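How a Big Concert Tour Gets From One City to the Next

Hi again! Last time I asked you to send me your questions about show business, and the one I got most was some version of this: when a singer plays in one city on Friday night and a different city the next night, how does all that stuff get there?

I love this question, because it used to be my job. Before I started writing for kids I spent 3 years on the road as an assistant to a stage manager, and I have carried more cables than I ever want to think about again. So let me tell you how it goes.

First, what is a tour? A tour is one show that gets performed over and over in different places. The songs are mostly the same, the costumes are the same, and the jokes between songs are (sorry!) very often the same too. The singer says "This is the best crowd we've had all year!" in Murnance, and then says it again in Grerbridge. I used to mouth the words along backstage.

Now, the building where the show happens is called the venue. It might be a theater, a sports arena or a stadium with no roof. Most venues come with seats, bathrooms, popcorn and a big bare floor. Nearly everything else you look at during the show came in on trucks. The stage came on a truck. So did the lights, the speakers, the giant screens, the smoke machines, the drums and the trampoline, if the dancers have a trampoline.

The biggest tour I worked on had 16 trucks. When they parked in a row behind the arena it looked like a train had gotten lost.

Those trucks show up early in the morning, usually before the sun does. The part of the day when everything comes off the trucks and gets built is called the load-in. My first boss was a stage manager named Selvaraj Haque, and he stood at the loading door with a cup of tea and told every single case where to go. "Lights, left. Sound, right. Wigs, upstairs!" He had a map of it in his head. I had a map of it on paper and I still sent the wigs to the parking lot once.

The cases are worth talking about. They're called road cases, and they are big tough boxes with wheels on the bottom and foam on the inside. The foam is cut to the shape of whatever goes in it, so a guitar can't slide around when the truck hits a bump. Each department gets its own color of tape on the lid. On our tour, sound was green, lights were yellow, and costumes were pink with a little star.

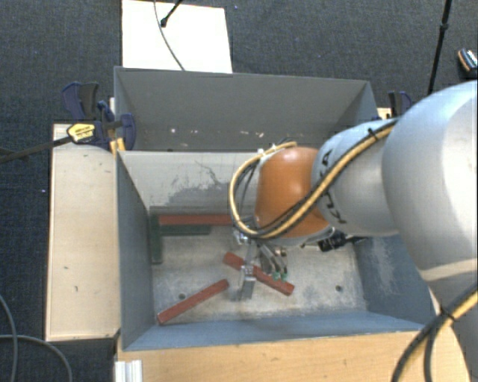 Once the cases are inside, the riggers go to work. Riggers are the people who hang heavy things from the ceiling. They climb way up into the roof of the arena, wearing harnesses, and drop down chains with motors on them. The motors lift long metal frames called trusses, and the lights and speakers hang from the trusses. When you're standing on the floor you have to wear a hard hat, and if somebody yells "Heads!" you get out of the way first and ask questions later.

Osaze Amadi was the head rigger on my second tour. He told me the thing he was most careful about was weight. A lighting truss can weigh more than a car, and a roof can only hold so much, so before the tour even starts someone has to work out the numbers for every building. If the roof in one town isn't strong enough, that town gets a smaller version of the show. You'd probably never notice, unless you saw it twice.

By lunchtime the floor is covered in people plugging things in. After lunch comes my favorite part, the sound check. The band walks out in their sweatpants and plays to an empty room. The person in charge of sound sits at a desk out in the middle of the arena with hundreds of knobs and sliders and asks for one instrument at a time. Drums first. Boom. Boom. Boom. It takes forever and it is so loud you feel it in your teeth. Then the singer comes out and tries half a song, says "more of me, please," and that means they want their own voice louder in their earpiece.

What about the costumes? I'm glad you asked! (Somebody did ask, in purple pen.) There's a wardrobe team who wash, iron and mend everything every day. Prasanna Chowdhury ran ours, and she kept a needle already threaded and pinned to her sleeve through the whole show. Some costume changes are called quick changes, and they happen in a tiny tent right behind the stage. Ours took sixteen seconds on a good night. The buttons on those costumes are fake. There are snaps or Velcro underneath, so three people can pull the whole thing off and put the next one on while the guitar player does a solo.

Then there's the show, which you know about already.

And then, while you're walking back to the car with your ears ringing, the whole thing comes down again. That's the load-out. It goes much faster than the load-in. Ours had roughly 600 cases, and we could get the last one on a truck by 2 in the morning. There's an order to packing, too: whatever you need first tomorrow goes onto the truck last, so it's right by the doors. Try that next time you pack a suitcase. Pajamas and toothbrush on top.

The crew sleeps on buses while the trucks drive through the night. The beds on a tour bus are called bunks, and each one is as wide as your shoulders plus a teddy bear. You sleep with your feet toward the front of the bus, so that if the driver stops suddenly you slide feet first. I slept wonderfully in mine. Évan Lecomte, our drum tech, never slept at all and played cards with himself until Rovmont.

Some words to try on your family at dinner:

Venue: the building where the show happens.
Load-in: bringing everything in and building it.
Load-out: taking it apart and packing it up.
Truss: a long metal frame that lights hang from.
Rigger: a person who hangs heavy things safely.
Quick change: swapping costumes very, very fast.

A reader called Nusrat Navaratnam wanted to know if the singer helps carry things. I only ever saw it happen once, in April, when a truck got stuck in the mud and everyone had to form a line. She carried a cymbal stand and complained the whole way. It was great.

Next time: how they make it snow indoors!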